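Buy the Arms Last

Our equipment request for the coming year has 17 lines on it, and 8 of them are arms. I say this as the person who typed it. Arms photograph well, and they look like progress to whoever signs at Parwood. 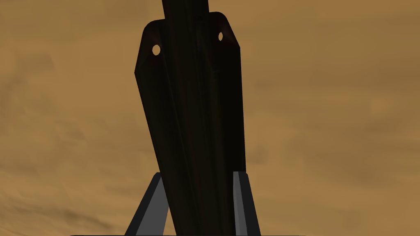
My trouble is with line two, the Tikuta grippers, which we would be buying before anyone has decided what they should pick up. The Cirnix quote is lovely. It has a discount that expires in June, as all discounts do, and it is silent on spare fingers.

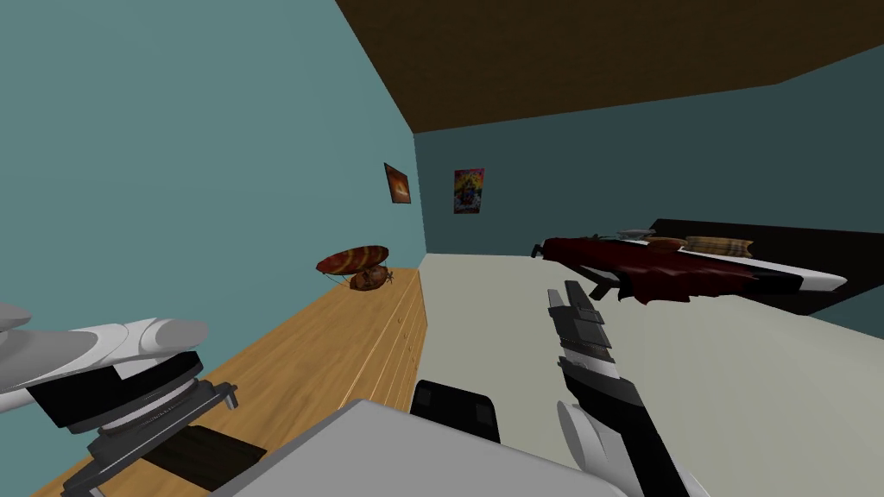

Bedroom setup in simulation, both arms in view.

Simulation time is the cheap part, so naturally it got cut first. Poojary wanted four months of it and was given two, with the savings moved to a nicer crate.

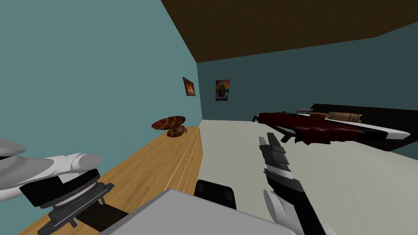
A budget ought to begin with the chores. Write down what the machine is for, rehearse it in software, and only then ring the salesman. Our simulated bedroom has a rumpled red blanket on the bed and a toy airship on the dresser, and I would pay for a month of blanket before I paid for a third arm. The blanket has no line in the request. I have asked for one, and been told to attach a quote.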